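Tritside Robotics Club
Minutes of the general meeting, 25th September

Location: Workshop 2, Prendham Community College
Meeting opened at 6.35 pm. Quorum was met.

1. Minutes of the previous meeting

Accepted with one correction. Under item 5, the spare power supply was recorded as returned to the college store. It is on the shelf above the soldering bench and is still on loan to the club until the end of term.

2. Matters arising

2.1 Key card access. The college has reissued cards for the Wednesday build session. Two cards do not open the side door. These are to be handed in at the front office for recoding.

2.2 Mat colour. At the last meeting it was asked whether the competition rules require a particular mat. They do not. The rules ask for a non-reflective surface in a single colour. The brown mat stays.

2.3 Cable strain relief. The wrist cable on the right arm was catching during wide shoulder moves. It has been re-clipped with a longer loop. The team will inspect the clip at the start of each session and log the result.

3. Budget

The balance of the club account was reported as $1420. Outstanding commitments are the entry fee for the Nwosu Cup and one set of replacement finger pads. Neither has been invoiced.

A motion to set aside part of the balance for a second emergency stop button was put and carried. The existing button can only be reached from one end of the table. The new one is to be mounted at the opposite end and wired in series with the first.

A request for a larger monitor was deferred until the entry fee has been paid.

4. Nwosu Cup, table-clearing event

4.1 Rules. The organisers have released version 4 of the rules. The changes that affect the club are as follows.

Each run is now limited to 11 minutes, including homing. Teams may no longer pause the clock to reset an arm after a protective stop.

An item counts as cleared when it is fully inside a bin and no part of it rests on the rim. In the previous version an item touching the inside wall was enough.

Tools left on the mat at the end of a run carry no penalty. Tools dropped off the table do.

The team asked whether a bin liner that has been pulled out of position counts as a fault. The rules do not say. A written question is to be sent to the organisers before the next meeting.

4.2 Scoring. In the most recent full practice the team scored 87 under the old rules. The run has not been rescored. It was agreed that all practice results from this date will be recorded under version 4 and that older scores will be kept on a separate sheet.

5. Team report: Mustaretti

Mustaretti is the club's name for the two-arm entry, covering both arms, the table and the control software.

5.1 Layout. The team has settled on a lined bin at each side of the mat, with the dustpan in the middle and its scoop opening toward the front edge. Debris is set out between the left bin and the dustpan. The start positions of the arms have been saved under the name "clear_b". The earlier layout, with both bins on one side, is withdrawn. It made the arms cross above the dustpan and the collision check rejected too many paths.

5.2 Debris. The practice set is made up of sponge pieces and pastry pieces. Members discussed whether the sponge is a fair stand-in for the event items. The rules describe "light, irregular items of mixed stiffness", and the meeting was satisfied that the set meets this. Pastry pieces should be replaced when the corners wear down, as rounded pieces roll ahead of the brush and give misleading results.

5.3 Brush grasp. The right arm takes the brush by its handle and holds it with the bristles down. Slip in the grasp remains the main source of failed sweeps. When the bristles meet the mat at too steep a rate the handle turns between the fingers, and the software has no means of detecting this. Three measures were discussed: a slower final descent, softer finger pads, and a flat sleeve on the handle. The sleeve may count as a modified tool under the rules and will not be tried until this has been checked. The slower descent is already in the code and can be tested at the next session. 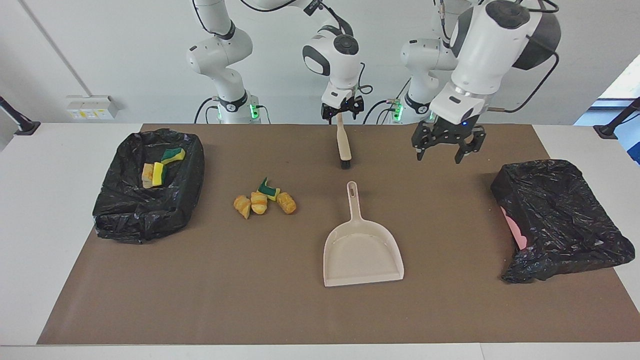 5.4 Dustpan handling. The left arm is responsible for lifting and emptying the dustpan. The open gripper approaches from above. The team reported that the handle slot is not a reliable grasp point, as small errors in the position of the pan cause one finger to strike the edge of the slot. The grasp will be moved to the solid part of the handle. This needs a new wrist angle and a fresh set of waypoints.

A member asked whether the pan could be fixed to the mat with tape during the sweep and released before lifting. This was ruled out. Tape is treated as a fixture under the rules and fixtures must be declared at scrutineering.

5.5 Bin liners. The liners shift when an item is dropped from height, and folds in the plastic can hold an item near the rim. Under the new definition of a cleared item this will cost points. The release height is to be lowered in steps until the fingers come close to the liner, then raised by a small margin. Liners should be folded over the rim and pulled firm before each run. The setup sheet will be amended.

5.6 Software. The sweep and lift routines now run from one script. A stop on either arm halts both. The wait between the end of the sweep and the start of the lift is a fixed delay, and the team would prefer a signal from the right arm once it has moved clear. This work is in progress on a branch and will not be merged until it has passed a full practice session without a fault.

Logs from different sessions have been saved under several naming patterns. From now on the file name is to be the layout name followed by the run number. Old files will not be renamed.

6. Safety

6.1 The taped line on the floor in front of the table has lifted at one corner and is a trip hazard. It is to be replaced before the next build session.

6.2 Members are reminded that debris must not be placed or adjusted by hand while the arms are enabled. This applies to short tests as well as full runs. One breach was recorded in the session log during the month. The log entry was read to the meeting and no further action was taken.

6.3 Food used as practice debris must be bagged and removed at the end of the session. The college has asked that it not go in the workshop bins overnight.

6.4 It was agreed that speed will stay at the reduced setting for all sessions attended by new members.

7. Junior program

The junior group has finished the line-following unit and will start on simple grippers next. The syringe kits are short of tubing. Enough can be cut from the roll in the store for the first two lessons, after which more will have to be bought.

Parents have asked whether juniors may watch the table-clearing practice. The meeting agreed, provided that they stay behind the line and that a senior member who is not operating the arms is present with them.

8. College open evening

The college has invited the club to take part in its open evening in March. Members supported attending with the junior robots. There was less agreement on moving the two-arm table, which would need to be unbolted, wheeled to the hall and calibrated again. An alternative is to keep the table in the workshop and run the demonstration there at set times. The second option was preferred on a show of hands, subject to the college being willing to open the workshop corridor to visitors.

9. Other business

9.1 The club's borrowed torque wrench is due back.

9.2 The web page still lists the old meeting room. It is to be corrected.

9.3 A member proposed that run sheets be kept electronically and not on paper. After discussion it was decided to keep the paper sheets at the table and enter them in the shared folder at the end of each session. The electronic copy will be the one used for scoring.

10. Actions

Mustaretti team: test the slower brush descent, move the dustpan grasp to the solid part of the handle, lower the release height over both bins, amend the setup sheet.

Rules contact: write to the Nwosu Cup organisers on displaced bin liners and on whether a handle sleeve is a modified tool.

Equipment officer: order finger pads and the second emergency stop button, replace the floor tape, return the torque wrench.

Junior program: confirm tubing quantity and supply a price at the next meeting.

Secretary: reply to the college on the open evening — workshop demonstration preferred — and correct the web page.

Meeting closed at 8.10 pm. The next general meeting will be held in the same room, with the rules correspondence as the first item after matters arising.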